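From: Vilho Rissanen
To: revstead-bench
Subject: Re: [revstead-bench] Thin tools, loose pins and cards on the bench

Aino,

Thanks for writing this up. I went through your points at the bench and have answers to most of them. My replies are under your text further down, but two things first.

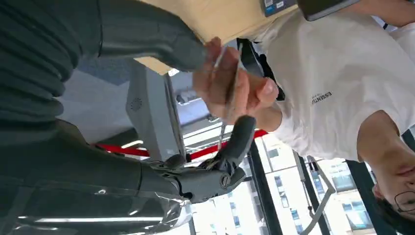
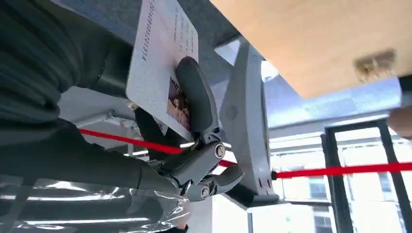

First: a long thin metal tool in the hand, with a short pin next to it. Second: a white card with a small portrait, tilted nearly upright.

Long thin tools go in the tall rack by the window from now on. The flat drawer is too short for the longest ones, and they end up lying across the corner with the points touching. The short pins go in the Solta boxes with the snap lids. I have relabeled the boxes in pencil. If you can't read my writing, ask me before you write over it, please. I had a system.

Cards go in the letter tray by the door while you work. Not under the lamp, and not on the mat.

> Hi all,
>
> I cleaned up the bench in March and would like to settle a few
> things before it fills up again.
>
> 1. Where do the slim tools live? I found them in three places. The
> Stuneck set is supposed to have 36 pieces and I can't say whether
> it still does, because half of them were in the mug.

I checked the Stuneck set against the sheet in its lid. It is complete. Two of the pieces were in the wrong slots, and the smallest hook was inside the handle of another one, where it fits a little too well. The mug is for pencils. I have taken it to the other shelf.

> 2. Pins. I swept up a lot of them. Are we keeping bent ones? I put
> everything in a jar for now.

Throw out the bent ones. Someone always thinks they can be straightened, and then they snap in the hole and we spend 20 minutes getting the end out. I went through your jar and kept the straight ones. The Suominen pins are a hair thicker than the old ones, so please don't mix them. They have their own box, second from the left.

If you are holding a tool and a pin in the same hand, keep the pin between the fingers and put the spare ones back in the box first. I have watched people work with four or five in their palm and it always ends on the floor.

> 3. Clear film. There were scraps of it everywhere. It does a good
> job of keeping dust and grease off things, but it clings to the
> pins and I threw away at least one pin with the film. Can we agree
> on what happens to used pieces?

Used film goes in the lidded bin at the end of the bench, after you shake it out over the tray. Small pieces are not worth saving. Full sheets can be used again if they are clean, and there is a nail on the side of the cabinet to hang them on. I would like to stop cutting it with the good scissors. The old ones with the tape on the handle are fine for this and are now tied to the roll.

> 4. People leave ID cards on the bench. I found one that had been
> used to scrape something. The print on those is faint enough as it
> is, and once the face of the card is scratched you can hardly make
> out the small lines.

Agreed. There is a pack of plastic scrapers in drawer 1023, top left, and they do a better job. The number is from the old cabinet, so don't go looking for the other thousand. If you need to pick up a card from a flat surface and can't get a nail under it, slide it to the edge of the table. Please don't pry it up with a pick. That is how the corners go.

When you do hold a card with anything hard, grip it on a blank part, clear of the portrait and the numbers. A bit of felt between the two helps. I keep some offcuts in the cloth bag.

> 5. Jackets and other dark cloth on the work surface. I don't mind,
> but small parts get lost in the folds.

I do mind. There are hooks behind the door -- only 2 at the moment, but I will put up more when I find the right plugs.

> That's my list. Add to it if you like.
>
> Aino Väisänen

One addition from me. The magnet on a stick has gone missing. It was on the left side of the rack, it has a red cap, and I need it for the pins that went behind the radiator. If it is in your bag, just put it back.

Also the rack is screwed into plaster, so don't lean on it.

Vilho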